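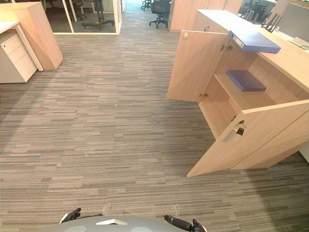 Nafula Mosoti would not allow that a cabinet is tidy only for the reason that its doors can be closed. She used to repeat this to every new office assistant, and she added that a folder lying flat on a shelf is a folder which someone will later declare lost.

Print this page | E-mail this page
Search this book Enter keyword Go

Chapter 3
Low Cabinets and What We Keep in Them

3.1 Why begin with the cabinet

In the previous chapter we have studied the desk and the papers which stay on it during one working day. Now we move to the papers which must stay longer. In many modern offices these papers go into a low storage cabinet with doors, placed against a wall or used to divide one part of a room from another. The low cabinet has two lives. Inside, it stores. On top, it offers a counter, and people will put things on this counter whether the office manager wishes it or not.

The cabinet at the opening of this chapter is in pale oak finish with a white countertop, and its doors stand open. A dark blue folder lies on the shelf toward the back. A light blue binder rests at an angle just under the countertop. Please keep these two objects in mind, as we will return to them in section 3.4.

3.2 Binders and folders are different tools

Students often use these two words as if they had the same meaning. In this book a folder is a light cover for a matter that is still moving: a contract under discussion, an open order, a complaint. A binder is a stiff cover with a spine, and it is for a matter where the papers are added in order and are rarely taken out.

The binder should stand upright, with its spine toward the person who opens the door. The folder can lie flat, but only if it is alone or if the pile is very low. When the pile grows, the lowest folder is never opened again. In the Dudgate office, where Ruba Saab made her study of filing habits, 34 folders were found in one flat pile, and the labels of most of them could not be read without lifting the others.

3.3 The open door

A door that opens into a walkway is a matter of safety and also of manners. The large lower doors of a low cabinet reach far over the carpet, and a person who carries a box cannot see them. The rule of this book is simple. Open the door fully, take or return the item, close the door. If the work at the cabinet will take longer, bring the papers to a table.

Hinges should be checked in September, together with the locks and the shelf supports. A door that does not stay closed by itself should be reported the same day.

3.4 Exercise

Look again at the folder and the binder from section 3.1. Write a short note to a colleague in which you explain where you would put each one and how you would label it. Do not use more than 200 words. Then compare your note with the filing plan of the Bhattacharjee company in Appendix B, and mark the points where you do not agree with it.

Key terms for this chapter: spine label, open matter, closed matter, shelf plan, walkway.

Filed under: Office Practice > Storage and Filing > Student Texts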